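Home | Places | Lakes & Parks | Walks
2 min read

Virnero Lake Park

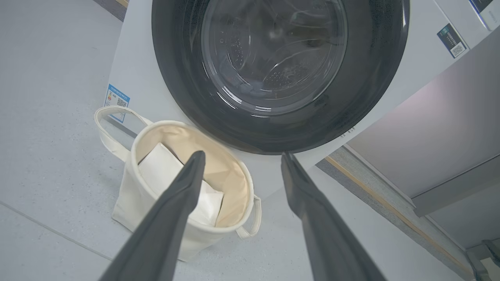
Virnero Lake Park is a small public park just north of Wurnbridge, and I'll admit it's one of my favourites (I wrote most of this entry after my fourth August there!). The lake sits 541 metres up, with a gravel path right round it and 21 tent pitches under the pines at the Pradside end. Honorato Ridge rises behind the far shore and catches the last light beautifully – bring a tripod if you've got one. Parking is free, but the gate shuts at dusk.

Last edited 18 April 2018
4 comments | 700 shares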